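Garngate hands over water points, school desks in Holanda district

December 18, 2021

The Garngate community fund has finished its water and schools program in Holanda district, with the last of the new taps opened to residents this week after a delay that ran most of the year.

The fund is paid for by Garngate, the company that runs the gas processing plant outside Dresent. It was set up to put part of the plant's earnings back into the towns along the pipeline road. Residents have complained for a long time that the road got trucks and dust and not much else.

Under the program 598 households now have a tap within walking distance. Before, most families on the north side bought from tankers or went down to the river, a long trip in the dry months. Four villages are covered. A fifth, Iren, was added in November after the chiefs there wrote to the company and then wrote again.

Also handed over: 870 desks, split between the primary schools in Dresent and the junior high at Iren. Teachers at the junior high had been running two classes in one room with pupils sharing benches, some on the floor. A new classroom block is up but not in use yet. Roof is on, wiring is not done. The district education office expects it to open for the new term.
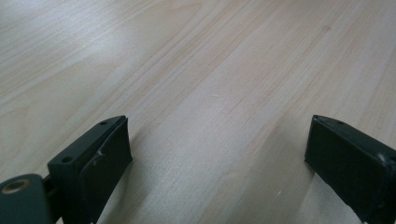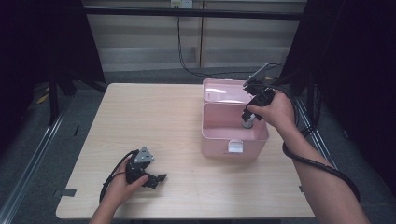
The fund also pays for training. So far 64 young people from the district have completed courses in welding, plumbing and electrical work at the Dresent trades center, and a second group has been picked. Each graduate gets a starter set of tools. A place at the plant is not promised, and that came up more than once at the handover, where several parents wanted to know how many of the first group have been taken on. The company said it would publish the number but did not give a date.

Jobs remain the sore point. The plant employs 300 people and local leaders say too few of them come from Holanda. Garngate says the skilled posts need certificates that take years to get and that the training courses are meant to close that gap. Leaders at the meeting asked for a written quota. No answer on that yet, the company said it would take the request to its board.

Questions too about who looks after the taps once the contractor leaves. Under the current plan each village collects a small monthly fee and pays for its own repairs, with the fund covering pumps and anything underground for the first two years. Older residents remember the last set of boreholes in the area, which broke down one after another and were never fixed. Two of the old pumps are still standing by the market road, rusted through. The district assembly wants a spare parts store set up in Dresent so villages dont have to send to the coast for a valve.

Farmers from the land next to the pipeline used the occasion to raise compensation again. Some plots crossed by the line in the first phase have been paid for, others are still in dispute over where the boundaries sit. That case is seperate from the fund and is before the lands office. A group of farmers stood at the back with signs for part of the handover and left peacefully.

Next up is a clinic. The fund has set aside money for a maternity wing at the Holanda health center, plus staff housing, which health workers have been asking for since the old quarters flooded. Ground was supposed to be broken already. It has been pushed back while the assembly settles the title to the site. Bids for the work will go out once that is done, and the fund says firms from the district will get first look at them.

A list of the new tap locations and the monthly fees is posted at the district assembly office in Dresent. Applications for the next round of training places can be picked up there as well, or at the junior high in Iren during school hours.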